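Frequently asked questions

Sarnov Reunions: family tracing, lost relatives and the occasional unclaimed cousin

Last updated 2 Nov 2024

Who are you, exactly?

Four people and a telephone that rings mostly at dinnertime. Gebremedhin Assefa started the firm after spending two years looking for his own half-brother, who was living a short bus ride away the whole time. Sosina Degefa does the records work, Gilmar Evangelista handles anything in Portuguese or Spanish, and Ibsa Zeleke makes the first phone call to the person we've found, a job the rest of us are happy to leave to him.

How is this different from looking people up online myself?

Please do look them up yourself first. If your aunt is on social media under her own name with a picture of her dog, you don't need us and we'd feel bad taking your money. We're for the other aunt, the one who married twice, moved three times and dropped a letter from her surname somewhere along the way.

What do you need to get started?

A full name, even if you're unsure of the spelling. A rough age. The last place you know they lived. After that, anything goes: a nickname, a trade, a church, the name of the bar they were asked to leave. One client gave us nothing but a first name and the Retden bakery where her uncle worked, and the old payroll book did the rest.

What does it cost?

The opening search is $15. It covers the obvious places and tells us whether there's any point in going on. A full trace is $1011, paid half at the start and half when we report back. Overseas work is quoted separately, after Gilmar has finished sighing.

Do I pay if you don't find them?

You pay the first half and not the second. We know of firms that charge nothing up front, and you're welcome to ask them how they pay for the stamps.

How long does it take?

The quickest case we've had was over before lunch. The longest ran from one March to the next and then a bit. Most land somewhere between six and ten weeks, much of it spent waiting for an office to answer a letter.

Will you give me their address?

No. We pass your message along, and they decide whether to answer. This is the question that gets us shouted at most, and the answer stays the same at any volume.

What if they don't want to hear from me?

Then we tell you so, kindly and in one sentence. We won't pass on their reasons unless they ask us to. People do sometimes change their minds, so we keep your letter on file for as long as you like.

Can you find someone I owe money to?

Yes, and we think it's very decent of you.

Can you find someone who owes money to me?

No. Try a lawyer.

My surname is common. Is it hopeless?

It's slower. When Robel Degefa (Sosina's cousin, and our one unpaid adviser) went looking for the Güler side of his wife's family, the first list had 2911 names on it. He read all of them over one winter. The right one was on the second-to-last page, and he still brings this up.

Do you help with adoption searches?

We do, where the law allows it, and we'll tell you early on if it doesn't. You must be an adult, and we'll ask you to talk to a counselor before the first call. It's a condition of taking the case.

Should we meet in person right away?

Phone first, then a letter or two, then lunch. Pick somewhere neutral with a door you can both leave by. Cooking a four-course dinner for a brother you last saw in grade school puts a lot of weight on the soup.
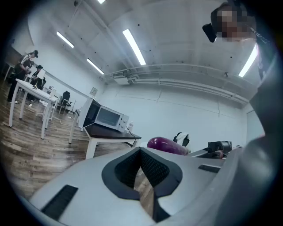
A purple eggplant.

What should I bring to a first meeting?

Photographs, with names penciled on the back. Leave the family tree at home unless they ask for it, particularly if it's the kind that unrolls. And go easy on the big questions. Where everybody was in the bad years can wait until the second coffee, or the second visit.

Do you keep my papers?

We scan them and mail the originals back. Our file numbers have reached 3929, and the cabinet at our old Zudesham office made it very clear that paper has its limits.

Can I call instead of filling in the form?

You can, any weekday morning. Ibsa will pick up, ask you to spell everything twice, and then fill in the form for you.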